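Matt black worktop showing every mark — oil, wax or hard finish?

mertens_end_grain
Posted 11th July
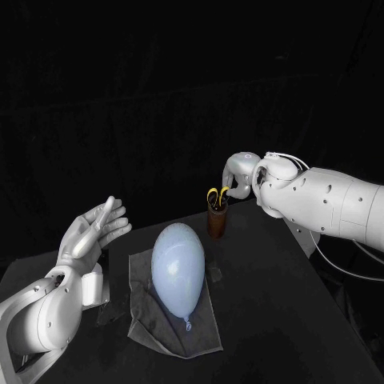
I refinish worktops and desks for a living and I am trying to settle on one finish for dark tops. At present I use Zornier hard oil in two thin coats, denibbed with a 400 grit pad between them. It cures well enough but the surface marks if you so much as lean on it, and the client complains within a month. What I want is the look of the dark matte tabletop in the picture, with black cloth hung behind it and just one slightly lighter patch of the surface catching the light. Has anyone got there with a hard finish, or is oil the only way to keep it that flat?

jatow_joinery
Fingermarks on a matt black surface are skin oil filling the texture. The filled patch reflects more evenly than the rest, so it looks darker and slightly glossy. An oil finish makes that worse. Go to a two-part water-based lacquer at the lowest sheen you can buy and most of the problem goes.

plane_iron
Disagree. Low-sheen lacquer gets its flatness from matting agent, and the matting agent is soft. Rub it with a sleeve for six months and you have a polished patch that cannot be repaired locally. With oil you wipe on another coat and carry on.

jatow_joinery
That was true of the older ones. I did a reception desk in February with 40 ml of hardener to 400 ml of lacquer, three coats, and it has no polished patches yet.

plane_iron
February to July is not a test.

Tumelo Mathebula
Both of you are leaving out the stain underneath. If the black is a water stain, the first coat of oil lifts some of it and you get a grey cast. I seal with dewaxed shellac first, leave it overnight, then put oil or lacquer on top. On oak I also raise the grain twice before staining.

mertens_end_grain
It is a spirit stain on ash. No lifting that I can see on the rag. The grain does stand up a bit after the first coat.

Tumelo Mathebula
Then skip the shellac. Do a test board, half oil and half lacquer, and put hand cream on both.

telance_user
What are people cleaning with? Anything with silicone in it will leave a sheen on either finish. Damp microfibre, then a dry one.

plane_iron
Agreed on the silicone. It also causes fisheyes when you come to recoat.

mertens_end_grain
Test board cut this afternoon. I will leave it a fortnight before the hand cream and post the result for both halves.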